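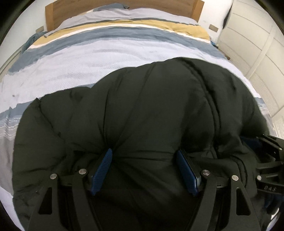 The Firkora storage bag is a zippered fabric bag for quilted and padded outerwear between seasons. It is sized for garments that hold their volume when folded, such as a dark green puffer jacket with puffy baffles, which heaped on a bed takes up far more room than a wool coat of the same size. The bag holds one adult jacket, or two children's jackets, at light compression. It is not a vacuum bag and has no valve.

Construction
Outer shell: woven polyester, matte, 226 g per square meter
Lining: unbleached cotton
Closure: two-way coil zipper on three sides, with a fabric guard behind the teeth
Side panels: mesh strip along both short sides
Handle: webbing, one short side, bar-tacked
Label window: clear, fits a card up to 8 cm wide
Capacity: 36 liters
Colors: gray, sand

Packing a quilted jacket
Close the jacket zipper fully and empty the pockets. Lay the jacket face down on a bed or other flat surface. Fold the sleeves across the back, then fold the hem up to the collar in two turns. Press air out with the forearms, working from the hem. Avoid pinching single baffles, as this can shift the fill toward the seams. Place the folded jacket in the bag with the collar toward the handle and close the zipper from both ends.

Jackets must be fully dry before storage. Down garments should be taken out and shaken once during a long storage period. Do not stack more than four filled bags.

Care
Machine wash cold with the zipper closed. Line dry. Do not iron the label window. The lining may shrink slightly in the first wash; the pattern allows for this.

Ordering
Item 136, single bag
Item 136-S, set of four, two of each color
Label cards are included. Replacement cards are sold in packs of 100.

The bag fits the Ikness under-bed drawer and the wide shelf of the Ekwueme wardrobe insert. It does not fit the narrow shelf. Pattern by Adaeze Onyeka. Sold and shipped by Hostska. For trade quantities and custom colors, contact Gilmar Sampaio at the Hostska sales desk.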